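Foltcombe Parts Room -- Working Meeting
Minutes, March
Start 9:40 a.m., held at the yellow benches
Subject: layout of covers and small parts, kit packing

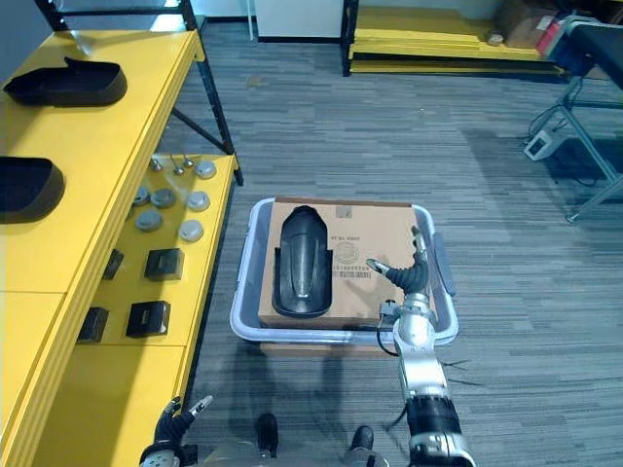
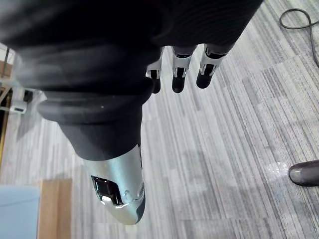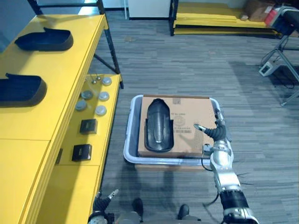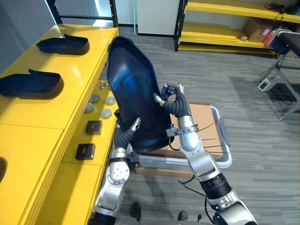 Asmaa Cherkaoui

1. Previous minutes. Accepted with one correction: the Drondeck order was for 2,869 kits, and the old minutes had left out the comma and the last digit.

2. Covers. The black covers stay on the upper yellow shelf, laid flat in a single layer. Tjoa asked again if they could be stacked. Not agreed. The last stacked lot came back from Cumden with rub marks along the rims, and two had to be scrapped. Paper between layers was suggested and will be priced.

3. Small parts. Discs, square black pieces and the small metal pieces remain together on the lower shelf, within reach of the tray. There was a long discussion about bins. Day crew wants them, evening crew says they hide shortages. Left as is until the next meeting. The discs are not to be put down on the carpet at any time, including during a changeover.

4. Tray and cardboard. The gray tray keeps its place on the floor beside the bench, with flat cardboard in it. Printed side up is fine. Cardboard with a torn corner goes to recycling and should not be put back under a cover. Tjoa will bring more flat boxes from the Cumden store -- same size only.

5. Floor. Carpet tiles near the benches to be vacuumed at the end of each shift. Grit was found on the underside of 3 covers in the last lot. Asmaa to ask Foltcombe facilities for a second vacuum.

6. Labels. The shelf labels for the Drondeck kits are still not printed. Carried over.

7. Any other business. The packing list needs a line for the square pieces, which are now written in by hand. Asmaa to change the form and send it out.

Closed 10:25 a.m.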